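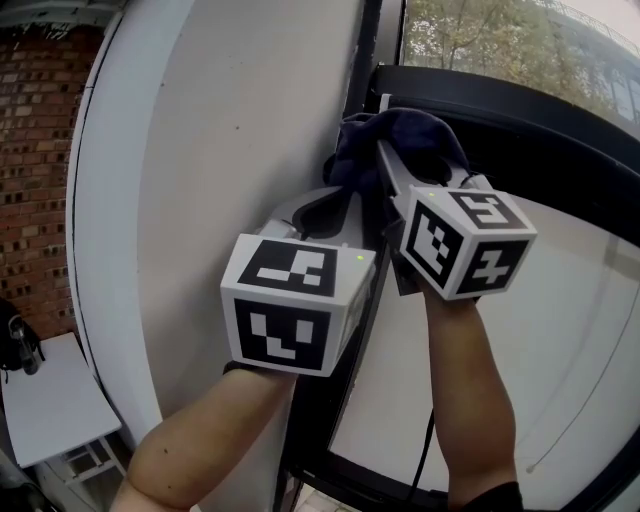
The handheld pair at work on a navy cloth by the window, Makcombe.

Dosari Project: Progress Report to the Walczak Fund
Care and upkeep of the handheld gripper pair, period ending December

Thank you again for your patience with us over the fall, and for the kind note that came with the second payment. It went up on the wall over the repair bench and it's still there. This report covers how the gripper pair at Makcombe has been set up, what has worn out or come loose on it, and where the maintenance part of your grant has gone so far.

Readers who visited us in the spring will remember a pair that spent a good deal of its life in pieces. The trouble then was mostly in the jaws. Cloth is hard on them in a way we hadn't expected when we wrote the proposal. Threads and lint work their way back toward the pivot, and after a long morning of folding and hanging the left jaws would start to close a hair later than the right. We now clean both pivots with a soft brush at lunch and again at the end of the day, and we put a drop of light oil on them once a week. It is dull work and takes a few minutes. Since we began doing it we have logged 189 working sessions, and only two of them had to be stopped for a sticking jaw.

The finger pads were the next thing. The original set went smooth at the tips sooner than we would have liked, and a smooth tip lets thin fabric slide out just when you need it. Stukard cut us a batch of 24 replacements in a slightly grippier material, and we have been very happy with them. We change pads in pairs now, even if only one looks tired, so that both sides of a gripper bite evenly.

As you can see from the photo, the black-and-white markers sit on several faces of each white housing. These need more looking after than their size suggests. The cameras find the position of each hand from them, so a lifted corner or a greasy thumbprint can spoil an hour of otherwise good work. Our first labels were plain paper and curled badly in the warm months. The present ones are laminated, wiped down every morning, and checked against a printed sheet that shows which marker belongs on which face. (We did once put a pair back on the wrong way around after a cleaning, and spent most of an afternoon blaming the software. The sheet dates from the following morning.)

The start-up routine has settled down nicely as well. Whoever is on first straps in, waits for the small yellow-green light on each housing, opens and closes both grippers fully a few times, and then turns each wrist slowly so the markers can be picked up from every side. If one light is late coming on, we reseat the plug at the wrist before touching anything else. That has fixed it nearly every time.

We still have a couple of things to sort out. Cable wear at the wrist is the main one. The sleeve we fitted in September helps, though it stiffens the wrist a little, and people with smaller hands have told us so. We would like to try a softer sleeve and a right-angle plug before we order more of anything. Daylight is the other. Working near the windows gives us the kind of changing light we wanted, but late in the afternoon the markers can wash out, and we are trying a matte laminate to see if it holds up any better.

On spending, the maintenance line is a little under budget, mainly thanks to the pads lasting. With your agreement we would put what is left toward a spare housing, so that a cracked shell doesn't send everybody home while we wait for a new one. A quote from Stukard is attached along with the upkeep log.

You would be very welcome at Makcombe any time in the new year. Mornings are best, before the pads come off for cleaning.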